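3.2 Domestic Assembly Setup

The third build in this study was carried out in a private kitchen, with a two-arm system assembled by Maksym Pasichnyk from Farkas joint modules and a Radov controller. Parts were kept in trays and wooden units, as the household already used them. No fixtures were added to the room.

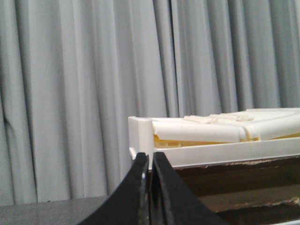
Each arm carries a two-finger gripper and a small wrist camera. Fixed cameras cover the work area. All streams are written to a single log by the Hastance recorder, and the arms are operated by hand through a pair of leader arms. A total of 3,479 episodes were logged at this site, of which 1,372 were kept after review.

Calibration of the fixed views was repeated in March, after the mounts had been tightened. Polished stone and dark glass made this step slower than in the workshop builds, and daylight through the curtains had to be accepted as it was.

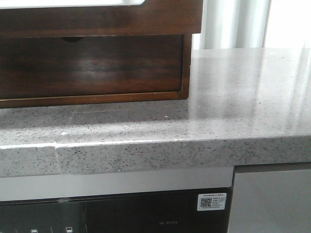 Figure 4. Fixed view of the speckled countertop and wooden unit, with no arm in view.

Exposure was locked for each session. Automatic exposure was tested first and rejected, as it changed the apparent color of the wood between episodes. 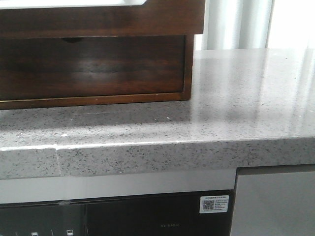 Figure 5. Countertop, drawer front with finger notch, and black appliance front below.

Tool handling was assigned to one arm and part handling to the other. The Nerkadeck planner enforces a minimum distance between the two wrists and halts both arms if either leaves its zone.

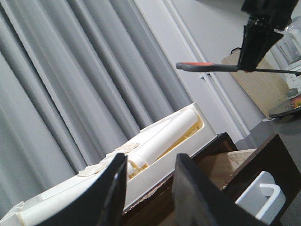

Figure 6. Wrist view across the white tray; a second gripper is at upper right with a red and black handled tool.

Episodes in which the operator stopped the arms by hand were labeled separately and are excluded from the results in Section 4.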